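第六讲 坡地上的水:降雨型滑坡与避险转移

各位同学好,讲义还是老样子,上课时我怎么讲,这里就怎么写,有些地方啰嗦,你们自己挑着看。上周三没来的同学先去翻第五讲最后两页,"有效应力"那一段不看的话,今天前半节会听得很痛苦。

一、先讲一个坡

我想从Trokimstead讲起。那是个山脚下的小镇,镇子后面有一片坡,当地人叫它后坡,坡度不算吓人,学生第一次跟我去的时候都说,老师,这也叫滑坡隐患点啊?我说你们先把鞋脱了踩踩看(开玩笑的,别脱,那里有蚂蟥)。踩上去软,草长得特别好,坡脚有一条常年湿着的线,连旱季都不干。看到这样一条线你们心里就该咯噔一下了,地下水在那里出露,说明坡体里面有一层不怎么透水的东西,把水往外顶。

那年五月下了一场长雨。雨不急,是那种撑着伞也懒得撑的小雨,断断续续下了好几天,最后一天夜里加了一阵大的。天快亮的时候坡的中段动了,泥和树一起下来,盖住了一段公路和两间没人住的旧库房。下面的住户前一天晚饭后就转移走了,所以这个例子我讲起来心情还算轻松。后面几节我会反复回到这个坡,请大家把它的样子记住:上缓、中陡、下面一个平台,平台上有房子。

很多报道写到这里就写"连日暴雨引发滑坡"。我对这句话意见很大。第一,那几天大部分时间根本不是暴雨;第二,旁边还有三四个差不多的坡,雨是一样的雨,它们都没动。所以今天的问题其实是两个:水进去以后干了什么?为什么偏偏是这一个?

二、水进去以后干了什么

课本上的说法是"降雨降低了坡体的稳定性",这话对,可是等于没说。我把它拆开来讲。

先说重量。土的孔隙里原来有一部分是空气,水进去把空气挤走,土就变重了。很多人以为滑坡就是土被水泡重了压垮的,我上学的时候也这么以为,考试还这么写过,扣了分。重量增加确实会加大下滑的力,可它同时也会加大压在滑面上的力,一来一回,影响常常没有想象中那么大。

真正厉害的是孔隙水压力。土颗粒之间本来是互相顶着、咬着的,靠这个才有摩擦。水一旦充满孔隙,又排不出去,它自己就要分担一部分压力,颗粒之间顶得就没那么紧了。摩擦力跟着往下掉。你们可以想想桌上有水的时候,一个倒扣的玻璃杯为什么会自己滑走,道理有些相近(不完全一样,严格的推导在第五讲)。

还有一个很多人漏掉的,叫基质吸力。没有饱和的土里,水是挂在颗粒之间的,像小小的弯月,会把颗粒往一起拉。沙滩上堆城堡要用潮一点的沙,用的就是这股力。雨水持续渗下去,弯月没了,拉力也就没了。很多浅层滑坡,厚度也就一两米,地下水位根本没升到那里,就是因为吸力丢光了才滑的。

然后是软化。黏土层,尤其是含某些膨胀性矿物的那种,泡久了强度会慢慢变差,而且这种变差不一定能恢复。后坡中段的探槽里就有一层灰绿色的黏土,用手指一搓滑溜溜的,搓完洗手要洗半天。

最后补一个坡脚。水流在坡脚掏,或者有人在坡脚挖,等于把顶住坡的那只脚抽走了。后坡那边早些年为了拓宽公路削过一次坡脚,挡墙修了,排水孔也留了,可惜后来有一半给泥和草根堵住了。排水孔堵住的挡墙,背后就是一盆水,这句话请你们画线。

三、为什么偏偏是这一个

我习惯让大家从三个角度去比较相邻的坡,考试也常这么考。

地形。看坡度,更要看形状。凹形的坡,像勺子一样往里收的,水会往中间汇,同样的雨量落下来,凹坡中间那一条得到的水比两边多得多。后坡恰好是凹的,旁边几个是鼓的。你们下次去看,站在公路对面,一眼就能分出来。

地层。上面松、下面密,中间还有一层不透水的,这是最典型的组合。雨水下得去,到了那一层就下不去了,只好顺着层面横着走。层面要是再朝坡外倾斜,那就更麻烦。

人的活动。坡顶的化粪池、漏水的水管、刚开的菜地、随手倒的建筑渣土,都算。Endach工程队当时在坡顶查出一段旧水管有渗漏,漏了多久谁也说不清。我不敢讲这段水管就是元凶,可是一个坡常年被人悄悄浇着水,它的底子肯定比邻居差。

说到这里要提醒一句,找原因的时候别急着只找一个。写报告最容易犯的毛病就是找到一个顺手的原因就收工,我自己年轻时写过好几份这样的报告,现在翻出来脸红。

四、雨量阈值怎么用

阈值这东西,大家又爱又恨。道理很简单:把过去的滑坡和对应的降雨整理出来,画在一张图上,横轴是降雨持续时间,纵轴是平均雨强,发生了滑坡的点和没发生的点大致能分成两片,中间划一条线,过线就预警。

Trokimstead用的是累计雨量的办法,更土一些,但镇里的值班员好操作。他们定的红线是连续降雨累计超过300毫米就启动转移。那次五月的雨,过线的时间是傍晚,坡是第二天天快亮时动的,中间隔了一夜。

同学们常问:那没过线是不是就安全?当然不是!阈值是从历史数据里统计出来的,它能告诉你过去大多数情况是怎样,管不了眼前这一个坡今天有没有新挖一条沟。反过来,过了线也很可能什么事都没有,转移了一晚上,第二天大家抱着被子回家,骂骂咧咧。这叫空报。空报多了,下次就叫不动人了,这个问题我们放到第六节细讲。

再讲前期降雨。同样一场雨,落在晒了半个月的坡上和落在已经湿透的坡上,结果差得远。所以现在好一点的系统都会算一个"前期有效降雨",越早的雨权重越小,像存款打折一样一天天往下折。折多少,各地不一样,和土的排水快慢有关,不要拿别的地方的系数直接套。作业里有一道题就是让你们换三个系数看看结果怎么变,做完你们会对"套公式"这件事谨慎很多。

五、坡要动之前会给什么信号

这一节是我最喜欢讲的,因为最有用,你们家里有老人住在山边的,回去可以讲给他们听。

裂缝。坡顶出现弧形的裂缝,两头往下弯,像一张倒扣的弓,要非常警惕。墙上的老裂缝突然变宽,门窗忽然关不上了,也要报。

水。泉水忽然变浑,或者忽然没有了,或者原来干的地方冒水。井水水位突然变也算。

树和杆。电线杆歪了,树往同一个方向斜。长了很多年的弯树(下面弯上面直的那种,俗称马刀树)说明这个坡过去慢慢爬过,属于老账;直的树忽然斜了,才是新账。

声音。夜里听到坡上有噼啪声,像树根断开,或者有小石头不断往下掉。听到这个就别再出去拍视频了,赶紧往两侧跑。记住,往两侧,不要顺着坡往下跑,你跑不过它。

简易监测也很好用。裂缝两边各打一根木桩,每天量一次距离,记在本子上。镇里用的登记本是Gilard防灾站统一发的,设计得很朴素:日期、时刻、桩距、天气、签字。我很喜欢这个本子。监测仪器当然也装了,Feyisa监测系统在坡上布了测斜和雨量的点,数据自动传回来,可是那年雨最大的那个晚上,有一个点断了信号,最后帮上忙的是值班员手电筒底下量出来的桩距。两套东西都要有,这是我的意见。

读数据的时候看速率,别只盯着总量。一天比一天多一点,而且多出来的那一点本身也在变大,这叫加速变形。每天都差不多,叫匀速,可以继续盯着。忽快忽慢、下雨快晴天慢,叫阶跃,山区最常见,也最磨人。课上我会发几组桩距,大家先自己点在纸上,再谈判断,别一上来就打开电脑拟合。
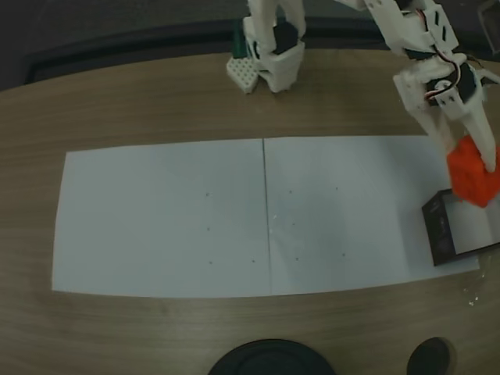 六、转移:人怎么走得动

前面五节都是土和水,从这里开始讲人。我越教越觉得,后半部分才是难的。

Trokimstead全镇登记人口3628人,后坡下面需要转移的只是其中很小一块,可是就这一小块,头一年演练的时候还是乱成一团。有人要先喂猪,有人要回去锁柜子,有人走到半路发现老人的药没拿。后来他们改了做法,我觉得很值得学。

先是定人。每户对应一个联络人,联络人要认得路、认得门,知道这家谁腿脚不好、谁耳朵背。光打电话是不够的,下大雨的夜里,电话可能没信号,敲门最可靠。

然后定路。转移路线有2条,一条走公路,一条走后面的石阶。公路好走,可是有一段正好在坡脚,雨大了就不能用;石阶难走,要提前清理青苔,还要有照明。哪种情况走哪一条,写在每户门后的卡片上,别到了现场再商量。

再说定点。安置点设在小学,地势高,离沟也远。这里有个很多地方会忽略的细节:安置点自己也要做一遍隐患排查。把人从一个危险的地方挪到另一个危险的地方,这种事情真的发生过。

时间也要讲究。能在天黑前转移,就绝对不要拖到半夜。宁可早走两个钟头,多吃一顿盒饭。那次后坡过线在傍晚,镇里没等上级再确认,晚饭后就开始敲门,这个决定做得漂亮!

最后是什么时候能回去。雨停了不等于坡停了。水在土里走得慢,孔隙水压力的高峰常常比雨的高峰来得晚,有些深层的滑坡,太阳出来以后才动。所以回家的时间要看监测,桩距稳定了,泉水清了,专业人员上去看过了,再放人回去。居民看着外面大太阳,心里急,埋怨几句,都正常,耐心解释就好。

关于空报,我的看法是事后一定要讲。转移了没出事,第二天就把监测数据贴出来,告诉大家昨晚坡走了多少、水位涨到哪里、离危险还有多远。讲清楚了,下次敲门还是敲得开。什么都不讲,两三次以后就没人理你了。

七、课堂讨论和作业

讨论题,下次课每组准备五分钟:
假如后坡旁边那几个鼓形的坡上也出现了裂缝,你会不会用同一个雨量红线?为什么?
挡墙排水孔堵了一半,手里的钱只够做一件事,是疏通排水孔,还是修坡顶的截水沟?两种答案我都接受,理由要讲得通。
一户人家连续被转移了好几次都没出事,这次不肯走,你去敲门,怎么开口?

书面作业共2份,一份是前期有效降雨的计算,系数换三次,把曲线画在同一张图上;一份是短报告,找一个你熟悉的坡(老家的、学校后面的都行),按地形、地层、人的活动三个角度写,配一张手绘剖面。剖面丑没关系,比例尺和方向一定要标,每年都有超过一半的同学忘标方向,扣分扣得我手酸。

去看坡请结伴,雨天不要去,不要站在裂缝下方,陡坎边上更不要探头。

下一讲讲泥石流,请先预习沟道的部分,顺便把"物源"这个词查一下。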